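Review: Geltstead open parts bin, cyan, rectangular
Reviewed by Wekesa Athumani

I have been using the Geltstead bin on a large brown worktable since February. It replaces a cardboard tray that had gone soft at the corners. The listing describes it as a general purpose open bin for small parts. Mine came from Reselville, in a plain sleeve with no paperwork apart from the packing slip.

Construction

One open rectangular tray, no lid, no divider slots. The rim is wider than the floor, so the sides lean outward slightly. The floor is flat. I put a steel rule across it in both directions and could not find a bow worth measuring. Some bins in this class have a raised center that sends screws and washers into the corners. I have not had that problem with this one.

Color

Bright cyan throughout, and it depends a great deal on the light. Under overhead lighting the floor goes very pale and the walls stay more saturated, with the rim lighter again.

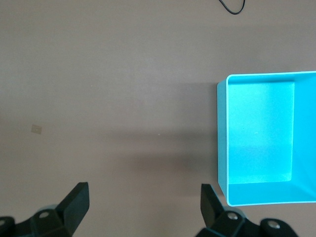
For sorting, a pale floor is useful. Black oxide screws and dark rubber parts show up at once. Clear plastic washers and bare aluminum are harder to pick out, and if most of your stock is in those materials I would look at a darker bin. Dust and small specks also show, so expect to wipe it out more often than a gray one. A damp cloth is enough. I have used dish soap on it twice with no change to the surface.

Stability

An empty bin this light will slide on a smooth matte top if a sleeve or cable catches it. With a handful of M4 hardware inside it stays where it is put. The underside has no feet and no texture. I tried 2 strips of thin rubber tape under the long sides and that fixed the sliding completely. Geltstead could supply these in the sleeve for very little.

Reaching in

Access is good from any side. Low items can be picked off the floor without knocking the rim, helped by the outward lean of the walls. Emptying is less good. There is no pour spout, and tipping over a corner puts 9 parts in the jar and the tenth on the table. Brenda Stockdale, who shares the table on Friday, uses a folded card as a chute.

Placement

I keep it toward the left edge, with the middle of the table left open for work. Against brown the color is easy to find without looking up for long. The walls do throw a shadow to one side, so small parts set down next to the bin can be missed. Leave a hand's width of bare table on that side.

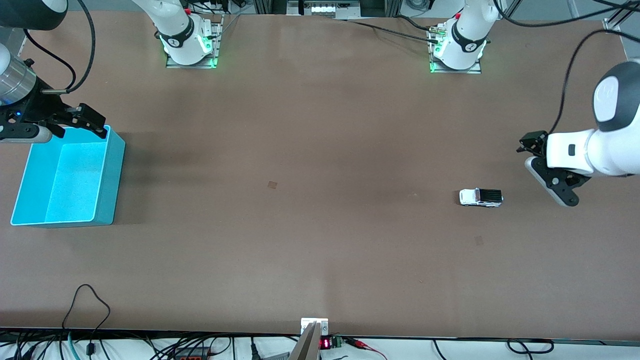
Compared with the Takirstead tray

The Takirstead has a lid and costs more. Its lid is stiff and I stopped fitting it. For parts that stay in one room, the Geltstead does the same job. For parts that travel, buy the Takirstead.

Rating: 4 out of 5. One point off for the bare underside.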